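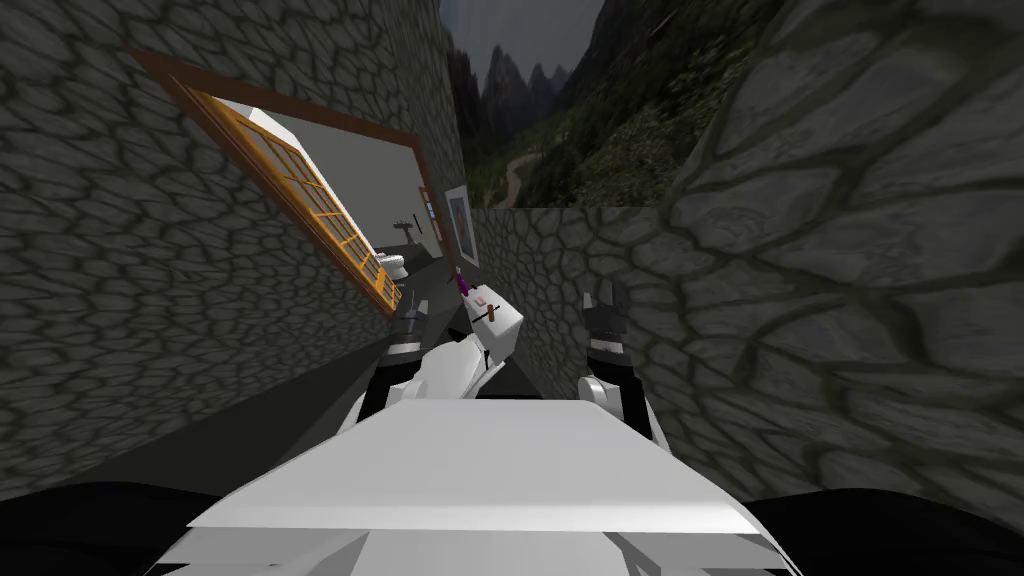
Zweiarmiger Roboter in der Simulation: Greifervergleich links/rechts liefert unterschiedliche Ergebnisse

Forum: Simulation und Regelung
Erstellt von Heriberto Londoño am 1. Aug. 2020

Ich vergleiche zwei Parametersätze für Zweifingergreifer an einem simulierten zweiarmigen Roboter. Umgebung ist Givside, Ansteuerung über den Clevine-Controller, Sicht aus der Kopfkamera. Testobjekt ist die weiße Kiste, die vor dem linken Greifer liegt. Links läuft der Satz "Rengifo weich", rechts der Satz "Rengifo steif". Geometrie und Masse der Greifer sind laut Modelldatei identisch, es unterscheiden sich nur Kontaktsteifigkeit und Dämpfung.

Ablauf: Arm in Vorposition, Greifer öffnen, anfahren, schließen, anheben, Position halten. Als Fehlschlag zählt, wenn die Kiste während der Haltephase rutscht oder fällt. Bei 200 Versuchen pro Seite habe ich links 9 Fehlschläge, rechts 42. Das widerspricht meiner Erwartung, der steife Satz sollte eher besser abschneiden.

Zweites Problem: Das Kamerabild steht stark schief. Wände und Fensterrahmen laufen diagonal, obwohl die Basis nach den Zustandsdaten waagerecht steht. Ich weiß nicht, ob beides zusammenhängt. Die Greifpose wird aus dem Kamerabild geschätzt und nicht aus den Simulationsdaten übernommen. Die Szene mit den Steinmauern und dem Bergpanorama ist aus der Standardbibliothek, daran habe ich nichts geändert.

Hat jemand diese Kombination laufen und kann sagen, wo ich zuerst suchen sollte?

Mavis Yazzie

Die beiden Punkte getrennt behandeln.

Zur Kamera: Givside erwartet die Orientierung als Quaternion in der Reihenfolge w, x, y, z. Der Exporter von Clevine schreibt x, y, z, w. Bei einer Kamera, die nur leicht geneigt ist, fällt die Vertauschung im Modellbaum nicht auf, im Bild aber sofort. Im Modellbaum die Kameraachsen einblenden und mit dem Basiskoordinatensystem vergleichen. Wichtig ist, ob die Schätzung dieselbe fehlerhafte Orientierung verwendet wie der Renderer. Falls ja, heben sich die Fehler teilweise auf und die Pose stimmt ungefähr. Falls nein, ist jede geschätzte Pose verdreht, und zwar je nach Abstand zur Bildmitte unterschiedlich stark. Das allein kann eine Differenz zwischen links und rechts erzeugen.

Zum Greifer: Der Vergleich ist in dieser Form nicht auswertbar. Arm und Parametersatz sind gekoppelt, man sieht also nicht, ob der Arm oder der Satz die Ursache ist. Außerdem liegt die Kiste näher am linken Greifer, der rechte hat den längeren Anfahrweg. Vorschlag:

1. Greifpose direkt aus den Simulationsdaten nehmen, Kamera abschalten.
2. Beide Sätze nacheinander am linken Arm fahren.
3. Dasselbe am rechten Arm, Kiste gespiegelt zur Mittelebene.
4. Erst danach die Kamera wieder zuschalten.

Zur Steifigkeit noch: Hohe Kontaktsteifigkeit bei zu großem Zeitschritt führt zu Prellen an den Fingern. Der Kontakt bricht kurz ab, die Reibkraft geht auf null, das Objekt rutscht. Kontaktkräfte beider Finger aufzeichnen. Wenn dort Nulldurchgänge in der Haltephase auftauchen, den Zeitschritt halbieren und wiederholen.

skalcombe_nutzer

Hatte ich auch mal. Bei mir war es die Reibung, einfach hochsetzen, dann hält alles.

Rengifo-Tester

Reibung hochsetzen verdeckt den Fehler nur, damit wird der Vergleich wertlos.

Ergänzung zu Mavis: In Skalcombe gab es bis März einen Fehler beim Spiegeln von Armmodellen. Die Fingerachse des rechten Greifers bekam das falsche Vorzeichen, und der Regler hat beim Schließen gegen den Anschlag gearbeitet. Falls das Modell von dort stammt, neu exportieren. Man erkennt es daran, dass im Log des rechten Greifers die Sollöffnung beim Schließen kurz ansteigt. Bei mir betraf das Gelenk 7, die Nummerierung kann je nach Modell abweichen.

Heriberto Londoño

Zwischenstand: Die Quaternion-Reihenfolge war vertauscht, aber nur beim Renderer. Die Schätzung hat die richtige Orientierung verwendet. Das Modell stammt aus Skalcombe, der Export ist älter als die Korrektur. Ich exportiere neu und fahre dann die Schritte 1 bis 3. Die Kontaktkräfte lasse ich für beide Greifer mitschreiben, die Reibung bleibt unverändert.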